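本网站使用 Cookie 以改善您的阅读体验。继续浏览即表示您同意我们的 Cookie 政策。 接受 | 管理偏好

生活方式 / 居家 / 卧室

床上的那一摊

一张床每天有三分之一的时间用来睡人，剩下三分之二用来放东西。这个比例我是跟Khang Trịnh学来的，他在Nultirholm一条不太赚钱的街上开裁缝铺，铺子后面隔出一间卧室，卧室里有一张双人床。我去取一条改了腰的裤子，他说稍等，转身进了卧室，在床上翻了一阵，拎着裤子出来。

我问他，裤子怎么会在床上。

他说，裁缝台上放不下了。

我探头看了一眼。床上有四条裤子，两件外套，一卷衬布，一只睡在衬布上的猫，还有一个枕头，枕头上放着他中午没吃完的饼干。我又问，那你晚上怎么睡。他说搬到椅子上。椅子呢？椅子上的先搬到地上。第二天早上再搬回来。他讲这套流程的时候语气平稳，像在介绍一项祖传手艺，我也就不好意思再问什么了，毕竟我家的床上当时正摊着一个星期的袜子，其中能配成对的估计不到一半。

床这件家具，卖的时候讲支撑、讲透气、讲脊椎，买回家以后，它的主要本事是平。家里没有第二个地方这么大、这么平、高度又刚好不必弯太多腰。餐桌会沾油，沙发有扶手碍事，地板有灰，还有家里其他人的脚。于是洗好的衣服往床上倒，收拾行李在床上收拾，过季的被褥在床上叠，快递拆了，里面的东西也在床上试。床垫广告里那种雪白的、只在床尾搭一条毯子的床，我总疑心那家人的衣服全晾在邻居家里。

为了这篇稿子，我从去年夏天起留心别人家的床。这话说出来不太体面，写在采访提纲里更不体面，编辑在旁边画了个问号。我的借口是竹席。

竹席在我们这里本来是没有道理的东西。Nultirholm的夏天来得晚走得早，热的日子掰着手指也数得过来，当地人对付酷暑的传统办法是打开窗户抱怨。可最近几年城里忽然有了卖凉席的店，最先摆出来的是Fudeo，一家什么都卖一点的杂货铺，竹席卷成筒立在门口的伞桶里，跟雨伞挤在一起。头一个月，有三个顾客把它当成窗帘买走，其中一位后来回来投诉，说挂上去太沉。

店主Aoi Oda没有给他退钱，她教他躺上去试试。

“他在店里躺了十分钟，”她跟我说，“就在过道上。别的客人从他身上跨过去。起来以后他又买了一张，说先买的那张还是挂着，已经挂上去了，懒得拆。”

Aoi卖席子有一套讲究，我听了一下午，记了几页，能看懂的大概一半。席子到家先别急着铺，摊开来用拧干的毛巾顺着纹路擦一遍，再反过来擦一遍，阴凉处晾透。晒太阳要适可而止，晒过头了脆，一折就裂。收起来的时候卷，绝对不要对折，她说到对折两个字的时候看了我一眼，好像已经看见我家柜子里那张对折的席子了。我那张席子确实对折着，中间一道印子，睡上去正好硌在腰上，几年下来我一直以为那是按摩设计。

至于席子下面垫什么，这里就有了流派。

按Aoi的说法，凉席底下应当垫一层薄而平整的褥子，颜色素净些，四角压好。这是正统。可我看过的床，没有一张照这个来。有人席子直接铺在冬天的厚被上，躺下去像躺在一块慢慢下沉的木筏上。有人席子底下铺毛毯，说半夜冷了可以钻到底下去，等于睡了个夹层。还有一家在席子上面又铺了一层床单，我问为什么，女主人说竹席太凉。那为什么要铺竹席？她说天热。

拿来垫底最多的，是那种花花绿绿的拼布被。这东西几乎家家有一条，来历各不相同，命运差不多：当初有人一块一块拼起来，或者在集市上看着喜欢买下来，盖了几年嫌它太热闹，又舍不得扔，便退居二线，开始了漫长的垫底生涯。席子一铺，素净是素净了，可惜拼布总比席子大一圈，粉的红的黄的从四面八方冒出来，像一位穿了灰西装来上班的人，袖口露着夏威夷衬衫。
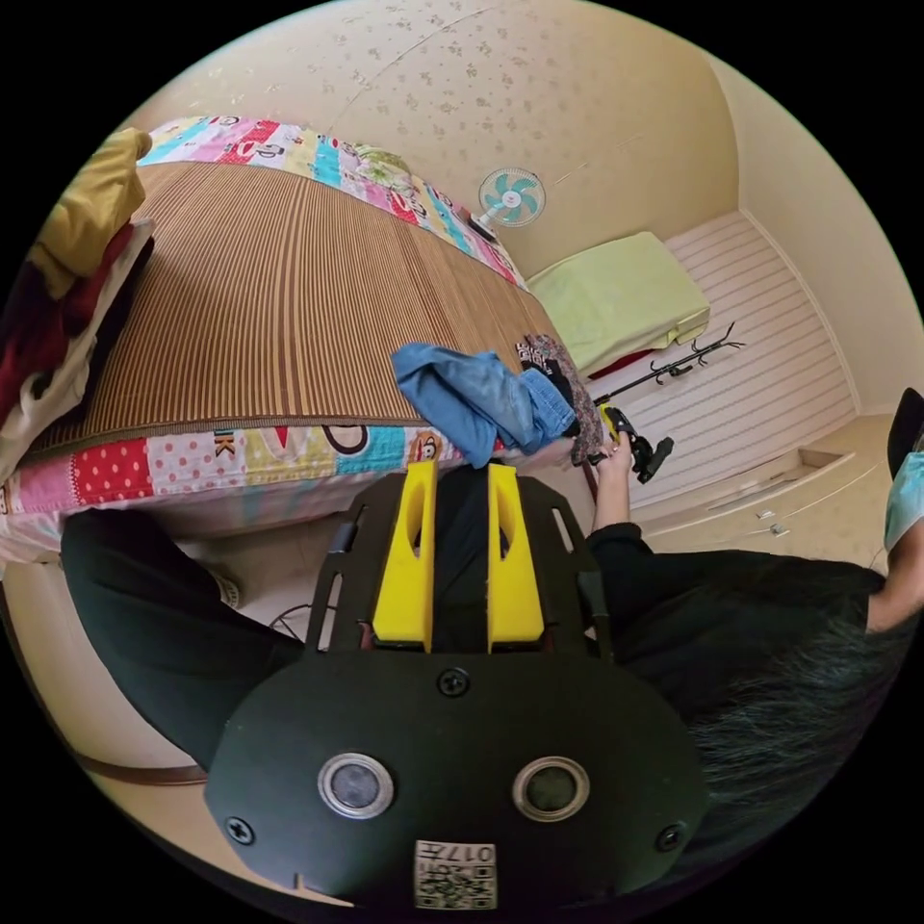
竹席底下，拼布的花格子照样探出头来。
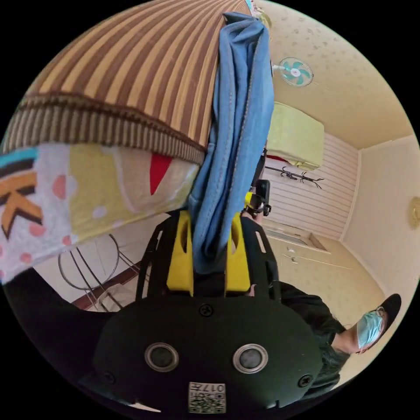 Gunhild Kvaran对这种搭配没有意见，她对席子上面堆的东西有意见。她和丈夫Preben住在Skarkness，那是海边一个风大得晾衣绳都要打双结的地方。衣服挂出去，干得快，丢得也快，她的一条枕套去年被吹进了邻居的羊圈，找回来的时候已经不太适合继续当枕套。所以凡是晾好的东西，都要抢在下一阵风之前一把抱回屋里，抱回来就只能往床上扔。

“扔”字是她丈夫的动作。她自己用的词是“放”。

Preben退休之前在渡船上管缆绳，一辈子跟绳子打交道，能把二十米的粗缆盘得整整齐齐，到了牛仔裤面前却像换了个人。他的叠法是先把裤子拎起来，左看右看，再把它放下，说这条还能再穿一天，用不着叠。Gunhild问他，刚洗好晾干的裤子，怎么叫“再穿一天”？他想了想，说那更应该穿了。

他们两个人叠衣服的样子我看了整整一个傍晚，茶都续了两回。Gunhild站在床的这一头，把毛巾、枕套、衬衫分成几堆，动作快得像发牌。Preben站在另一头，负责裤子。两人中间隔着一张席子，席子光滑，她这边的毛巾摞得稍高一点，就慢慢往他那边滑。他一声不吭地推回来。过一会儿又滑过去。这就说到了凉席作为工作台面的一大缺陷：它对织物一点感情都没有。棉布床单上叠衣服，衣服是待得住的，彼此有些牵扯；竹席上叠衣服，你得有在结了冰的码头上卸货的心理准备。

牛仔裤倒是例外。牛仔裤有分量，有接缝，有自己的主意，搭在哪里就待在哪里。我采访过的人里，关于牛仔裤怎么叠的意见最大，这一点我事先没有想到，还以为大家会为床笠吵架。（床笠的事大家已经放弃了，统一的做法是团成一个球，塞到柜子最里面，关门要快。）

Khang的意见最专业。他说牛仔裤先对折，两条裤腿叠在一起，裤裆那个三角要往里收，收平了，再从裤脚往上折，折三折。接缝对着接缝，这是关键，接缝对不齐，叠出来就是歪的，放在一摞的最下面，上面的全跟着歪。他边讲边在床上示范，猫挪了个地方。叠完他把裤子竖起来，真的能站住。他很得意，我也很佩服，接着他把这条裤子放回原来那一堆的顶上，猫立刻踩了上去。

我回家试了。我的裤子站了一秒钟，然后慢慢地坐下了。

Svend Nørgaard的办法是不叠。他在一家叫Odukoya的旧衣行管仓库，那里每逢换季会收进来2000多件衣服，全要过他的手，他看过的裤子比我看过的云还多。我以为这样的人家里一定井井有条，去了才发现他的卧室里有一根横杆，从墙这头到墙那头，所有裤子都搭在杆上，对折一次，完事。床上什么都没有，连枕头都收进了箱子里。

“我上班叠了一天，”他说，“回家再叠，他们又不多给我钱。”

我问他干净的床是什么感觉。他说没有感觉，就是一张床。这个回答让我嫉妒了好几天。

不过Svend也有他的弱点。聊到快结束的时候，我去洗手，路过另一间小屋，门没关严，里面有一张单人床，上面的东西堆到了窗台的高度。他在我背后咳嗽了一声，说那是客房。我问多久没有客人来了。他说客人来了也住不进去，所以不来。

说回季节。春天把厚被收起来，夏天铺上席子，秋天再倒过来做一遍，这是家里少数几件既需要力气又需要配合的事。一个人铺双人席当然也铺得成，只是要多绕床走几圈，这头拉平了那头翘起来，跑过去按住，这头又翘了。Gunhild说她年轻时一个人铺过一回，铺完气得把Preben从渡船上叫了回来，叫回来也没什么事可做，就让他看着。如今他们是两个人一起铺，各抓一头，她喊一二，他在喊一的时候就松手。

我见过的铺席子的人都有一个共同的动作：铺好以后，用手掌在席面上来回抹一下。没有灰，也没有皱，竹子本来就皱不起来，可是手一定要抹这一下。Aoi在店里把样品摊开给客人看，会抹；Preben把最后一条裤子挪走，也抹了；我自己在家试的时候，特意忍住了没抹，坐下来写了两行字，又站起来回去抹了。

价钱方面，读者来信里常有人问，我顺便交代一下。Fudeo最便宜的单人竹席标价200，双人的要贵出不少，带包边的再贵一点。包边值不值得，Aoi说值得，她卖的当然值得。我问了Svend这个不卖席子的人，他说旧衣行偶尔也收到席子，坏的多半从边上坏起，竹条一根根往外跑，跑出来就扎人，也勾衣服。他有一件毛衣就是这样没的。那件毛衣我听他讲了15分钟，从毛线的产地讲到最后的葬礼（剪成了抹布），中间我一句话也没插进去。

所以如果你打算在席子上叠衣服，毛衣、丝袜和任何你心疼的针织品请另找地方。牛仔布不怕，帆布不怕，毛巾要看毛圈长短。拼布被若是老的，手缝的线头多，铺在底下之前翻过来看看，有松的先补两针，否则整个夏天你每翻一次身，都在替竹席拆它。补的时候最好找个亮堂的地方，床就很合适，把上面的东西挪开便是。

关于挪开，我请教过每一个人：床上那一摊，睡觉前究竟去哪儿？Khang去椅子。Gunhild说她一定在晚饭前收完，Preben在她身后很轻地摇了摇头。Aoi说她睡一边，衣服睡一边，互不打扰，反正床够宽。她还说冬天那一边其实挺暖和的。编辑不愿意透露。我母亲在电话里说，你问这个干什么，你是不是又没叠。

我没叠。写到这里是晚上十一点，四月里，窗外还在下那种不肯下完的雨，离需要凉席的日子还差着好长一截，可我已经把席子从柜子里拿出来了，想看看那道对折的印子有没有可能压平。Aoi教的办法是擦湿了铺开，上面均匀地放些有分量的东西，放上两三天。

有分量的东西我倒是有。两条牛仔裤，一条厚浴巾，一件说好要送去改袖子、送了半年还没送到Khang那里的大衣，刚好把那道印子盖住。从门口看过去，跟平时没有什么两样。今晚我睡沙发。

标签：凉席 · 拼布 · 换季收纳 · 叠衣服 · 长读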